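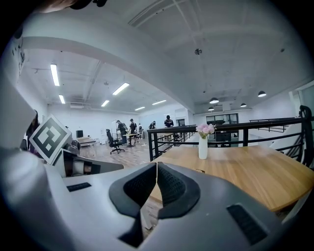 Can a Machine Clear the Table Yet?
Project report by Yeshi Wako and Gonzalo Moya
Sunday, February 6, 2022

Our question was simple: if you gave a robot the chores people do without thinking, which ones could it finish today? We picked table clearing, because a table looks so easy (flat, the right height, nothing hiding) and we wanted to see where the easy part stops.

We wrote up 18 small chores and tried each one using only a two-finger grip. No cheating with a thumb or a second hand! Cups were great fun and went well almost every time. A slim vase with flowers in it was much harder than we expected. Squeeze low and the top sways, squeeze high and you crush a petal. Wiping was the big surprise for Gonzalo, who had bet on it being the easiest. The cloth kept folding under itself.

In the end 9 chores worked, 2 worked only if somebody moved the chair first, and the rest we would still give to a person. Folding napkins was hopeless, but we loved trying.

In March we want to repeat the whole list with softer pads and add the shop-floor jobs from our first plan, starting with putting boxes back on a shelf.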